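Accueil Lettre technique Cellules Archives Contact

Cellule à deux bras de Bollville : remise en ordre du modèle de simulation

La version simulée de la cellule de Bollville a été reprise entièrement entre novembre et la mi-février. Elle accumulait des écarts depuis le changement de piédestal : repères d'embase décalés, géométrie de collision héritée de l'ancienne platine, ouverture de pince fausse côté planificateur. Les trajectoires passaient en simulation et déclenchaient un arrêt de protection sur la cellule physique, ou l'inverse. Hường Tô a repris le modèle, Roald Kvam les mesures sur site. Ce qui suit résume la procédure, à l'usage des équipes qui maintiennent une cellule du même type chez Clonico.

Repères d'embase

Les deux bras partagent une platine noire unique, portée par un piédestal derrière la table. Dans l'ancien modèle, chaque embase avait son propre repère, exprimé par rapport au sol. Toute correction du piédestal devait donc être saisie deux fois, et elle ne l'était pas toujours. Le nouveau modèle n'a qu'une chaîne : sol, pied, colonne, platine, puis les deux embases. La table est rattachée au sol par une branche séparée, ce qui correspond au montage réel, où piédestal et table ne se touchent pas.

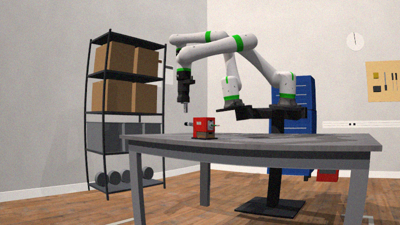 Rendu de simulation : Hường Tô, atelier Clonico

L'origine du monde a été placée au centre du pied, face supérieure. Roald Kvam a relevé la position des embases au comparateur, puis par palpage de 2 cales de référence fixées sur la table. L'écart le plus gênant était une rotation de la platine autour de l'axe vertical, invisible à l'œil sur un rendu mais amplifiée par la portée du bras. Elle a été corrigée dans la liaison colonne-platine et nulle part ailleurs. Les anciens décalages « provisoires » saisis dans les fichiers d'outil ont été remis à zéro.

Ordre à respecter pour cette partie :

1. Geler les fichiers d'outil et noter leur somme de contrôle.
2. Mettre à zéro tous les décalages hors chaîne cinématique.
3. Corriger la liaison colonne-platine.
4. Vérifier chaque embase séparément, l'autre bras en position de repli.
5. Vérifier les deux embases ensemble, sur une pose où les bras se croisent.

L'étape 5 a longtemps été sautée. C'est pourtant la seule qui fasse apparaître une erreur relative entre les embases, les contrôles séparés restant dans la tolérance.

Géométrie de collision

Les avant-bras peuvent passer l'un devant l'autre au-dessus de la platine. La zone est utile pour atteindre la pièce de gauche avec le poignet vertical, et l'ancien modèle l'interdisait presque entièrement : chaque segment était enfermé dans une boîte calée sur sa plus grande section. Le planificateur Nastell refusait des poses parfaitement admissibles, et les utilisateurs désactivaient la paire de collision concernée pour obtenir une solution. Cette pratique est abandonnée. Aucune paire inter-bras ne doit figurer dans la liste d'exclusion.

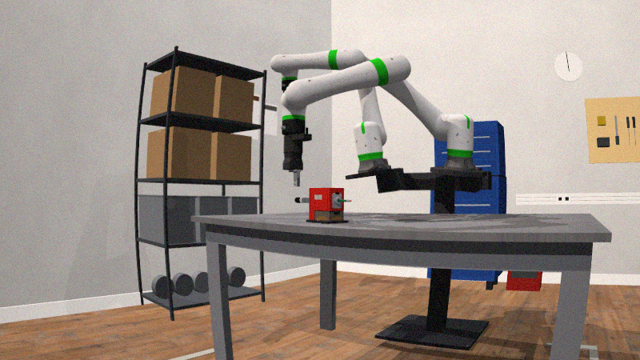
Pince à l'aplomb de la table, près du boîtier rouge ; bras superposés dans la vue. Rendu.

Les boîtes ont été remplacées par des capsules pour les segments et par des enveloppes convexes pour les coudes et les poignets. La marge est de 600 centièmes de millimètre sur les segments, valeur saisie dans cette unité parce que le fichier de configuration la demande ainsi - une erreur de conversion a coûté une demi-journée. La platine garde son contour réel, langue comprise. Un rectangle englobant bloquerait inutilement le retrait du poignet.

Le dispositif rouge posé sur la table est traité à part. Son boîtier et son socle forment un seul corps de collision, la tige grise et la broche verte en forment deux autres, activables séparément. En phase d'approche, tout est actif. En phase de prise, seul le corps que la pince doit toucher est désactivé, et il est réactivé dès l'ouverture des doigts. Le changement d'état est écrit dans le journal du planificateur, sur la même ligne que la consigne de pince.

Un point d'attention sur l'environnement : l'armoire, l'étagère et les objets au mur sont visibles dans les rendus mais n'ont pas de collision fine. L'armoire est un parallélépipède, l'étagère aussi, contenu compris. Le niveau de détail affiché ne renseigne pas sur ce que le planificateur prend en compte. En cas de doute, afficher la couche « collision » seule.

Pince et vue rapprochée

La course des doigts était décrite par la cote entre mors nus, sans les patins. Le planificateur croyait donc disposer d'un passage plus large que le passage réel. La cote est désormais prise entre les faces internes des patins, pince ouverte, et la consigne zéro correspond au contact patin contre patin.

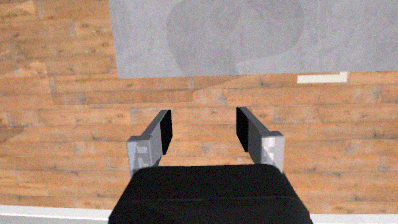
Source : simulateur de la cellule de Bollville, vue rapprochée de la pince. Clonico

Le contrôle se fait pince ouverte et à vide. Trois défauts ont été relevés à cette étape :

- doigt droit animé avec un retard d'un pas de calcul sur le doigt gauche ;
- patins rattachés au corps de pince et non aux doigts, donc immobiles dans certaines versions du fichier ;
- centre outil placé au bout des doigts et non au milieu des patins.

Le dernier défaut expliquait une partie des prises trop hautes. La correction déplace le centre outil vers le corps de pince, et tous les points enseignés avant la reprise doivent être recalculés. Un script de conversion est joint à la version actuelle. Il traite les points cartésiens et laisse les points articulaires en l'état, ce qui est volontaire.

Pour la vue rapprochée, le point de vue est rattaché au poignet et suit tous ses mouvements. Sa position a été réglée de façon à garder les deux patins dans l'image. Le sol et la table servent d'arrière-plan selon la pose. Le parquet texturé n'a pas été simplifié : son grain et ses joints mettent en défaut les détections de bord trop permissives, et il est préférable de le constater en simulation.

Éclairage et ombres

Les ombres portées sont calculées et non plaquées. Plusieurs sources étant actives, la table reçoit les silhouettes superposées des bras et des pinces. Le détecteur fourni par Nieto prenait certaines de ces silhouettes pour des pièces sombres. Le seuil n'a pas été modifié dans un premier temps ; la série de contrôle a d'abord été passée telle quelle, afin de disposer d'une référence.

La série comprend 1637 poses, tirées dans le volume de travail commun puis filtrées par le planificateur. Pour chaque pose, trois grandeurs sont enregistrées : position du centre outil, distance minimale entre bras, réponse du détecteur sur table dégagée. Une détection sur table dégagée est comptée comme fausse, quelle que soit sa taille. Les poses fautives se regroupent là où un poignet se trouve bas au-dessus du plateau et où l'ombre des doigts devient nette. 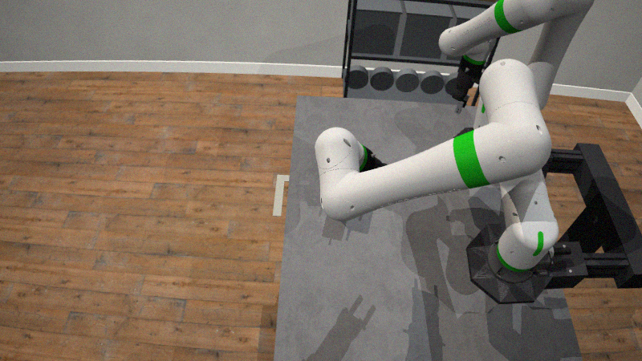 Réglages retenus

- Unité de longueur : millimètre partout, sauf la marge de collision (voir plus haut).
- Pas de calcul : identique pour les bras et les pinces. Ne pas le modifier d'un seul côté.
- Vérification du croisement des bras : à chaque changement de la chaîne platine-embases.
- Détecteur : masque d'ombre activé, seuil d'origine conservé. Le masque est recalculé à partir de la pose courante.
- Journal : conserver jusqu'à 300 essais par version, les plus anciens étant archivés sans compression.
- Vues fixes : ne pas déplacer les points de vue enregistrés. Ajouter une vue si nécessaire, avec un nom nouveau.

Le masque d'ombre ne traite pas encore le cas d'une pièce posée en partie dans l'ombre du mors. La pièce est alors vue trop courte et la prise est décalée vers la zone éclairée. Hường Tô travaille sur une correction par double acquisition, bras déplacé entre les deux vues. D'ici là, prévoir une pose de retrait avant toute mesure de longueur.

Côté cellule physique, la platine sera mesurée à nouveau après le prochain démontage du pied. Si la rotation relevée a changé, seule la liaison colonne-platine est à reprendre. Les demandes de fichiers et les écarts constatés sont à adresser à Roald Kvam, en joignant le numéro de version et le journal complet - les captures d'écran seules ne permettent pas de rejouer un essai.

À lire aussi
Bollville : remplacement des câbles de poignet, mode opératoire
Détecteur Nieto : notes sur le seuil et le masque
Nastell : lire le journal du planificateur
Reprise des points enseignés après changement d'outil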